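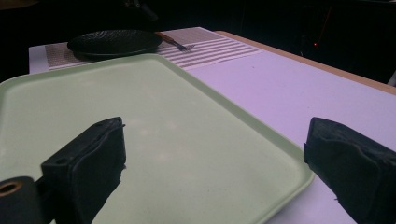 A serving tray is a flat, shallow carrier used to move food, drinks, dishes or other small items from one place to another. Most trays have a raised rim that keeps the load from sliding off. Trays are used in homes, cafeterias, hospitals, hotels and aircraft, and the same basic form is found in offices and workshops, where it holds papers, parts or tools.

Shape and size

Trays are commonly rectangular, round or oval. Rectangular trays make the best use of table and shelf space and are the usual choice in self-service dining rooms. Round trays are favored by table servers, who balance them on one hand. A household tray for carrying a meal is often 50 centimeters long or a little less. Smaller ones are sold for coffee cups, mail or keys.

The rim may be straight or flared. A low rim makes the tray easier to wipe and lets plates slide on and off, while a high rim gives more protection against spills. Corners are usually rounded on molded trays, both for comfort in the hand and to avoid places where crumbs collect. Some trays have cutout handles in the short sides. Others have no handles and are held by the rim.

Materials

Wood, metal and woven fiber were the main tray materials before the spread of molded plastics. Lacquered wood and painted sheet metal were popular for decorated trays. Plastic trays include those made of melamine, polypropylene and ABS. They are light, do not rust, and can be colored all the way through, so that scratches show less than they do on a painted surface. Matte finishes reduce glare and hide fingerprints. Glossy finishes are easier to wipe but tend to be more slippery.

Nonslip trays have a rubber or cork layer, or a fine raised texture. The Predik, a household tray sold by the Jornport firm Gwilliam, comes in a smooth version weighing 500 grams and a rubber-lined version weighing 700 grams.

Care and storage

Plastic trays are washed with warm water and mild soap. Abrasive pads dull the surface and should be avoided. Dishwasher use depends on the material, as thin trays can warp near the heating element. Wooden trays are wiped clean and dried at once, and should not be left to soak.

Trays with sloping sides can be nested in a stack. Those with straight sides are better stored on edge in a rack or a narrow cabinet.

See also: Baking sheet, Lazy Susan, Place mat, Tea cart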